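七月，下午四点多，包装二线旁边的小间

今天主要是耗材上料这一段。箱子成型、封箱早就是机器做了，剩下换胶带、补胶带一直是人工，Prirkitz 那条线的人每班要停下来换好几回。Brakham 那边想把这一步也交给机械臂，我们先在台面上试。

**做了什么**

- 夹爪参数沿用上周的，只改了闭合行程。胶带卷立着夹边，不从内孔撑。内孔撑的方案 Cosgrove 试过，纸芯会变形，放弃。
- 全天共跑 237 次抓取，中间因为换班停了 30 分钟，没关机。
- 失败里有 3 次是夹到卷的外层，把胶带头带起来了。其余的是位置偏，卷在杆上滚了一点，夹爪下去时碰到边。
- 节拍比人慢。熟手换一卷大约 59 秒，包括走过去、拆旧芯、穿带。机械臂现在只做取和放，穿带还是人来，所以两个数不能直接比，写报告时注意。

**和线上的人谈的**

中午 Niamh Heffernan 过来看了一会儿。她带二线白班，问得很具体：卷用完之前谁来提醒，夹空了线停不停，停了以后谁有权限复位。前两个我能答，第三个答不了。现在复位要输工程密码，夜班没有人有。她的意思是如果每次都要打电话叫人，还不如自己换。这条我同意，记下来要改。

她还提到，换胶带那一两分钟是大家活动一下手腕、喝口水的时候。以后线不停了，这个空当就没有了，站位的人要连着做到休息铃响。原来排班表里没有算过这段时间，也就没有人想到要补。我跟她说会写进给 Brakham 的说明里，至少建议在两次大休之间加一次短休，或者两个工位轮换。能不能批不归我们定。

岗位的事她也问了。目前的说法是二线人数不变，原来兼管耗材的那个人改成看两条线的上料和报警。我的看法是这个活比以前杂，报警代码要会看，夹爪垫片磨了要会换，培训最少得留出几个半天，不能照以前那样站旁边看一遍就上岗。工资级别要不要跟着调，没人回我，先挂着。

**Jivum 的记录表**

上料记录从纸改到 Jivum 里，字段太多。线上的人戴手套点屏幕很费劲，今天试填的两位都跳过了“批号”一栏。建议批号改扫码，备注栏留着，其他能自动带出来的都不要让人填。另外不要把单人换料时间列在首页，Niamh 明确说了，这个一挂出来大家就会以为是在考核，填的数就不准了。

**待办**

1. 复位权限下放给班长，找 Prirkitz 的电气确认安全回路允许。
2. 闭合力再降一档，看外层被带起来的情况有没有改善。
3. 写一页纸的报警说明，不用英文缩写，夜班先看一遍再定稿。
4. 短休和轮换的建议单独成段，不要埋在附件里。
5. 不同宽度的卷还没试，现在的数据只能算这一种。

夹爪的螺丝收工前又紧了一遍，没有松的。明天接着跑，先做第 2 条。 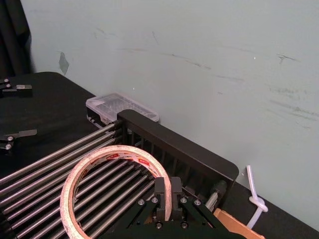
图1 胶带卷立放夹边，后方为平行金属杆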